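Leltosside Neighbors > Home & Kitchen > Storage

We use cookies to keep you signed in and to see which pages get read. By continuing you accept this.

How do you keep thin plastic bags closed without a knot??

Posted November 2, 2023 by Lucinda Haddad

Hi all, quick one. Been sorting the hall closet since October and I've got a pile of those thin crinkly bags, the see-through kind that hold every wrinkle. Keeping them bc they're handy. Small stuff goes in, craft bits, spare cords, one bag per kid for the car.

Problem is the tops. Knot them and I end up ripping the bag to get in again. Don't knot them and everything's on the closet floor by dinner. Tried clothespins, they slide right off the bunched part. Tried the bread bag tabs, too small. Twist ties ok but my youngest eats them (not really, but they end up in his mouth).

Also is there a trick to gathering the top? Mine always comes out lopsided with one big flap sticking out, then air gets in and the thing puffs up like a pillow and won't sit on the shelf. I have 11 of these to get through before my sister comes to stay and need the closet for her coat. Don't want to buy a whole system. Saw the Zukero bins at the store and no thanks, not for a closet this size.

Any ideas? Thanks in advance

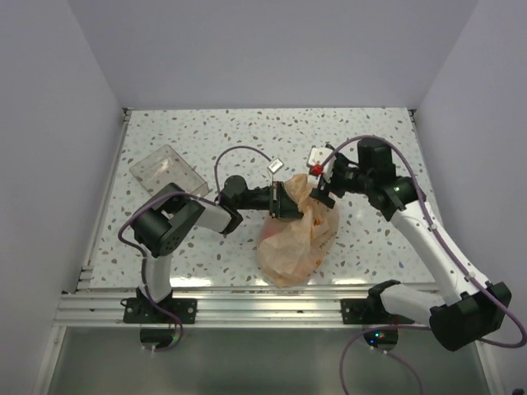
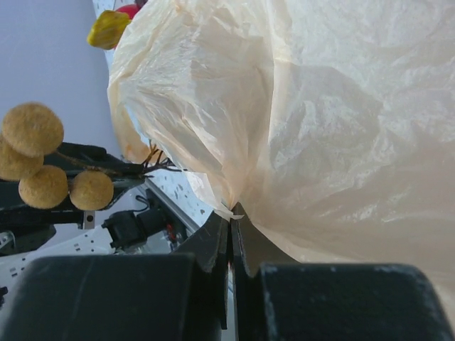 Thin bags like these, bunched up and gripped.

Amancay Tapia

Press the air out first, thats most of it. Lay the bag down on the table, flat of your hand, start at the bottom and push toward the opening. Slow. Then gather from both sides at once, little pleats, like closing a curtain. If you grab from one side only you get the flap you're talking about.

Then twist the neck three or four turns and fold it over on itself. Rubber band around the doubled part, not the single part. Holds way better and you can get it off with one hand. I use the wide ones off broccoli.

Don't overfill. Leave a good hand's width of empty bag at the top or theres nothing to twist. And heavy stuff like cords, put it in the bottom before anything else or it pokes thru the side. If a bag already has a small tear near the top just gather below it, no big deal. Tear at the bottom, toss it.

For the shelf: stand them in a shoebox, necks up. Label the box not the bag, marker rubs off that film.

Oh and for the kid one, skip bands too, use a fat hair tie. Bigger than he can lose.

husar_61

just get zip bags. bought a case of 2,000 for the shop years ago, still going

Lucinda Haddad

Did the fold over thing w/ hair ties tonight, did four bags, so far so good. Shoebox fits if I take the boots out. Will do the rest tomorow. Husar where would I even put 2,000 bags lol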